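List archive | Previous by thread | Next by thread | Index | Log in

4 min read

Subject: Re: tablecloths, and what to do with the gift pile

Hi everybody,

Sorry for the slow answer, Sânziana, I was away at my brother's and came home to 40 unread messages from this list (most of them about jam!). I'm putting your question back in so people can see what I'm going on about:

> On Sunday, August 15, 2021, Sânziana Vlad wrote:
>
> We moved the dining table up against the wall in June and it has been
> a dumping ground ever since. Gift boxes, canisters, toys, you name it.
> Two things I'd like to hear about. First, does anyone use a clear
> cover over a printed cloth, or one of those see-through wipe-clean
> ones, and does it ever lie flat? Mine came folded in a packet and the
> creases are still there. Second, how do you decide what stays on the
> table and what goes in a crate? I keep the pretty boxes long after
> the chocolates are gone and my husband has started making remarks.
>
> Sânziana

OK, cloth first, because I have opinions. I've been through both kinds. The first one I bought was from Fenska, and it was so stiff that the corners stuck out like a paper hat for the whole winter. The one I have now is a Mockus, much thinner, and it drapes the way a cloth ought to. It still has wrinkles on top. I've made my peace with that, but if you haven't, lay it over the table on a warm afternoon with a few heavy books on the worst creases and leave it overnight. Don't iron it. I did that once with a tea towel in between, on the lowest setting, and I now own a very nice iron with a brown patch on it.

A flowery one hides the wrinkles far better than a plain one, by the way. Blue and grayish green is my favorite combination for that, with plenty of white left in between so the room doesn't go dark. And let it hang long in front if you have the space! A few inches of overhang just looks mean to me, and a good loose drop covers whatever you've shoved under there. If yours is a round-edged table you'll get those wavy folds all along the front for free, whereas on my mother's square one everything bunches up at the corners.
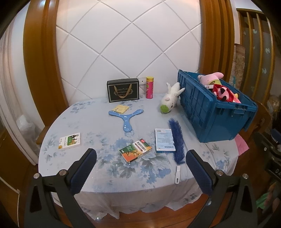
Posted by: Tõnu Jõgi
To: the home and household list
In reply to: Sânziana Vlad

Now the pile. A blue plastic crate right up on the table is how I'd go about it, at least while you're sorting. I know people will say put it on the floor, but then you're bending down for every little thing and you give up after ten minutes (I do, anyway). Set it at one end, at an angle so you can reach in, and work toward it from the other side. One with a flap is handy, you just let the flap hang down while you're filling it.

Soft toys go in last. They squash, they fill the gaps, and if somebody small comes along and wants one back you don't have to dig. So the white plush can sit there leaning next to the crate until the very end as far as I'm concerned.

Tall canisters I'm softer on. A pink one with a yellow lid is a cheerful thing to have at the back of a table, and if the lid closes well you can keep tea bags or cookie cutters in it, or batteries. I have two from Rodia that have held nothing but string and rubber bands for years.

And the black gift box with the gold trim and the ribbon handle... I'm sorry, I'm on your side and against your husband! You don't throw out a box like that. I'd use it for the year's cards, or for receipts if you want to feel grand when you do your taxes. Keep one, though. I had a whole shelf of them at one point and had to have a talk with myself.

One practical thing about having the table against the wall: leave the outlet where you can get at it. I put a big bread tin in front of mine and then spent an evening looking for somewhere to plug in the mixer.

Has anybody tried the Bondix felt pads under a table on a wood floor? Mine keeps creeping away from the wall a little at a time and I'd like to stop it before the finish gets scratched. The packet says 7 mm thick, which sounds like a lot to me.

I'll be at the swap table next time if you want to see the Mockus cloth before you buy one. It's folded up in my car already.

Tõnu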